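Call for Participants: Oral History of Policing, Protest and Neighborhood Memory in Dumarley

The Medrano Center for Community History is looking for people who lived, worked or went to school in the east side of Dumarley and who remember the marches that followed the death of a young resident during a traffic stop on Clellar Avenue. We want to record your memories in your own words, for a public archive and for a printed collection.

The project began as a small student work at our center, with a tape recorder and a list of four names. After the first issue of our bulletin came out, many families wrote to us, and we understood that the newspapers of that time had told only a part of the story. The court papers can be read by anyone who asks for them. What is missing is how the people on the street lived through those weeks, what they said to their children, who organized the food, who stayed home and why.

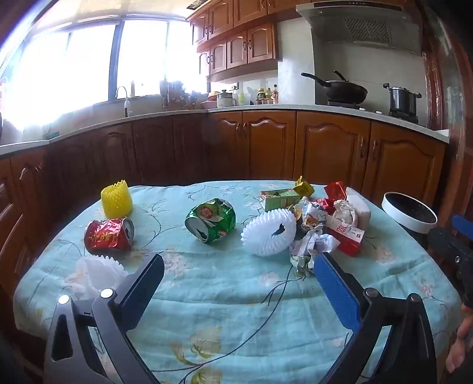 Lumwood Bulletin, no. 124

Who can take part

We invite anyone who is 18 or older and who has a personal memory of the events or of the years right after. You do not need to have marched. We would like to hear from bus drivers, shop owners, church members, nurses, teachers, former city employees and former police officers. People who were children then are also very welcome, as their memories are almost absent from the record until now.

We are especially missing voices from the housing blocks north of the rail line, and from families who moved away from Dumarley later. If you live in another state, we can do the interview by telephone.

What we ask from you

One interview, which usually takes two hours, with a break whenever you want it. It can be held at our center, at your home, or in the reading room of the Lumwood branch library. You may bring a relative or a friend. You may refuse any question, and you may stop at any moment without giving an explanation.

After the interview we send you the written transcript. You have the right to correct it, to remove parts of it, or to ask that your name is changed. No recording will be placed in the archive before you have signed the release form. Some persons prefer that their interview stays closed for a number of years — this is also possible, and we will write it in the form.

If you have kept letters, leaflets, buttons, photographs or church programs from this period, we would be grateful to scan them. The originals go back to you the same day.

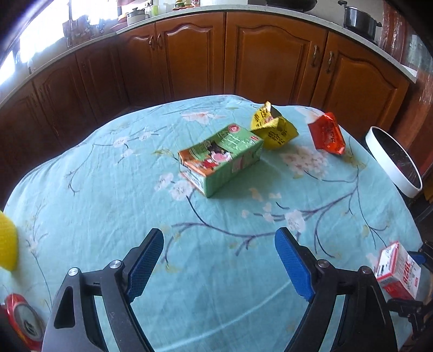 Payment and expenses

Each participant receives 300 dollars, paid by check after the interview. You will receive it also if you decide later to withdraw your recording. Bus fare and parking are paid separately, so please keep the ticket. We can arrange child care at the center if you tell us one week before.

Support during and after the interview

Talking about a violent death is heavy, even after many years. A counselor who does not work for the project is available to all participants, free of charge, for up to four meetings. The interviewers have been trained in how to listen to difficult memories, and none of them is connected to the police department or to any law office. We can't give legal advice, and we are not investigating the case again.

What will happen with the interviews

The archive will be open to readers at the center and, where the participant agrees, on our website. A selection will be printed as a book in 1000 copies. Every participant receives a copy, and the others go to schools and libraries in the county.

How to apply

Please write a short letter or e-mail with your name, the best way to reach you, and a few lines about where you were living at that time. Good spelling is not important to us, and you can write in Spanish if this is easier. You can also come in person on any Wednesday after 4 p.m. and speak with us at the front desk.

We accept applications until the end of August. Interviews will start in the fall.

Contact: Ásdís Eskildsen, project coordinator, Medrano Center for Community History, Dumarley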